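I grew up on the third floor of a building in Jurkton where the stairwell worked as a newsroom. If a kid got hurt, you knew before the ambulance pulled in, and by supper you knew three different versions of it. So when a boy fell off the garage roofs behind our block in February, I went knocking on doors (my old habit!) to find out what had really happened.

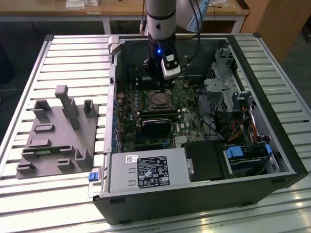
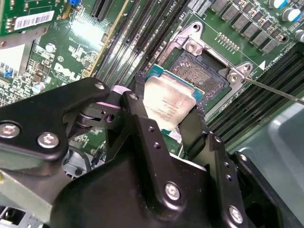
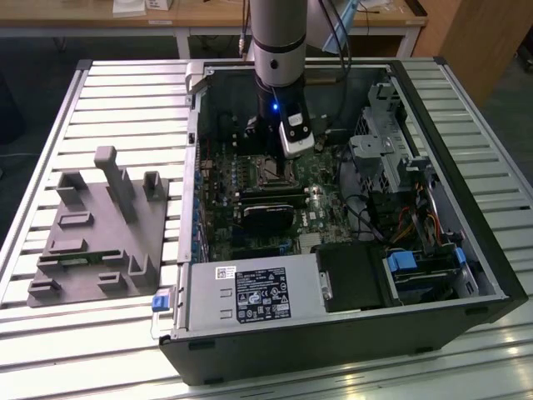 Úna Keogh told me on the landing that the boy was fine, a broken wrist and a bad scare, and that "the kids have been up on those roofs since 2000 and the fence has had a hole in it the whole time." I counted 24 garages and one warning sign, painted over.

The police had their version, the hospital had a shorter one, and the neighbors had about as many as there are doors. Everybody agreed on the hole. I squeezed through it myself, at 40, in a good coat, and it took me no time at all. The city says a new fence is coming. His mother has heard that before, and for now she walks him home the long way, past the bakery.

Contact the editors | © Brestarier Magazine | Back to top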